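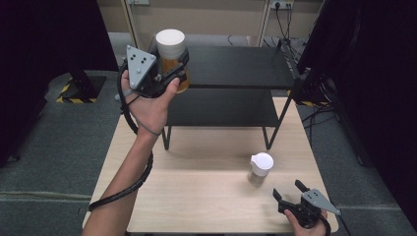
Shelf-stocking work at Batura's Valtport site, with a jar raised in one hand-held gripper and a second gripper held open above the table.

Print this story | E-mail this story

Batura shifts 4 packing staff to gripper work at Valtport

VALTPORT, Sat 3 September -- Dry goods packer Batura has moved four employees from its hand-packing line to a new section where they handle jars with a pair of hand-held grippers, the first stage of a plan to automate shelf loading at the plant.

The employees spend their shifts picking up jars, setting them on shelves and taking them down again. Recordings of the motion are used to train the control software for two robot arms that the company intends to install beside the small-order line in February.

Small-order packing is the least mechanized part of the operation. Batura fills and caps its standard jars by machine, but mixed orders for cafés, gift shops and independent grocers are still assembled by hand from display shelving. Valtport has 212 employees, and the small-order line is its most labour-intensive department for the volume shipped.

The company said the range of containers had defeated an earlier attempt at automation. A suction-cup picker tried on the line handled flat-topped lids adequately but lost its grip on domed ones, and each new jar shape required a technician to reprogram the approach angle. The unit was sold after one season.

The current system is supplied by Bergeron, an automation integrator. Its grippers use two opposed fingers and carry a plate printed with marker dots, from which the position and angle of each tool are calculated. An operator holds one gripper in each hand and works at a table fitted with a two-tier stand. Cables run from the tools to the recording equipment, and black curtains are drawn on either side of the station to keep the lighting and background consistent.

Batura's product list for the project covers 1787 items, counting every combination of contents, jar and lid. Bergeron's proposal groups these into a much smaller number of handling classes, based on diameter, height, filled weight and lid profile. Contents matter chiefly for weight and for how they shift when the jar is tilted. A viscous product moves slowly and can pull the jar off centre after the gripper has stopped. Granular products settle quickly but are more likely to rattle the jar against the fingers during a fast lift.

Each handling class is recorded at several starting positions on the table, with the jar placed on either the upper or lower shelf. Operators are told to vary their approach slightly between repetitions. Failed picks are kept in the record and labelled, as are corrections made in mid-movement.

For the four employees, the change has meant a different kind of shift. Packing is paced by the order queue and measured in cartons per hour. Gripper work has no carton target. Operators work in blocks of 25 minutes with a break between blocks, an interval set after the first group reported stiffness in the thumb and forearm. A strap across the back of the hand was added to take part of the tool's weight.

The posts are graded one step above line packer under the site's job classification. Batura and the plant's employee association disagreed at first over whether the work amounted to technical labour, with the company taking the view that moving jars was already covered by the packer grade. The association argued that operators were also labelling recordings, checking tool calibration and deciding which attempts were usable. The higher grade was agreed on before recording began and applies for the length of the assignment.

What follows the assignment is less settled. Batura has committed in writing to no layoffs on the small-order line until one year after the robot arms enter regular service. It expects to reduce the line by attrition and to retain a smaller crew to replenish stock, clear faults and pack irregular orders. The company has not said how many positions will remain.

The association has asked for the fault-clearing positions to be offered first to present packers, with paid training. It has also asked for limits on the use of recordings, which capture the motion of an individual employee's hands closely enough that speed and error rates could be read from them. Under an interim arrangement, files are stored without employee names and may not be used for performance review or discipline. Negotiations on a permanent clause continue.

Employees reassigned to the station described it in a site newsletter as quieter than the line and more tiring than it looks. One wrote that the hardest habit to break was steadying a jar with the free hand, since both hands are occupied by the tools. Another said that several weeks with the grippers had made it plain how much of ordinary packing was done by feel. The grippers do not return any sensation of slip beyond what passes through the handle, so operators judge grip mainly by eye.

That limitation has affected the layout planned for the robot cell. Bergeron had proposed shelving at the same depth as the existing racks. After the first recordings showed frequent contact between gripper bodies and shelf legs on deep placements, the depth was reduced and the lower tier was moved forward. The same change will be made to the manual racks, where packers had complained for years about reaching to the back.

Batura is also reviewing lid supply. Domed lids take longer to place on the lower shelf because of the added height, and they prevent stacking. Customers at the gift end of the trade prefer them, however, and the sales department has opposed a changeover to flat lids for the convenience of the robots.

A comparable installation at Grollholm, a spice and preserves packer that is also a Bergeron customer, has run for two seasons with one arm. Crews there were rearranged more than once after start-up. Packers initially stood by to recover dropped jars, a job they disliked because it consisted largely of waiting, and were later combined with the replenishment crew. Batura has adopted the combined role in its draft staffing plan.

Recording at Valtport is scheduled to finish before the holiday order period, when the four operators return to the packing line for the seasonal peak. A trial of the first arm, working behind guarding and at reduced speed, is to be held after the peak using flat-lidded jars only. The remaining handling classes will be added in stages, and any class that does not meet the required pick rate will stay with the manual crew.

The company has not released the cost of the project.

Print this story | E-mail this story

Comments (4)

packline_retired
Worked small orders for a good many years, different outfit. The bit about the shelf depth made me laugh. We asked for shallower racks and were told there was no budget. Bring in a robot and the budget appears.

Tamarack
Does the higher grade count toward pension if it only lasts for the assignment? The story doesn't say. My guess is it depends on how the months are reported, and somebody should get that in writing now.

dovetail88
I'm in automation, though with a competitor. Keeping the failed picks is the right call. The software needs to see a recovery, and an experienced packer recovers without thinking about it. Would have liked to see the target pick rate in the article.

Margie on the hill
As one of the gift shop customers -- please leave the domed lids alone. They sell the jar.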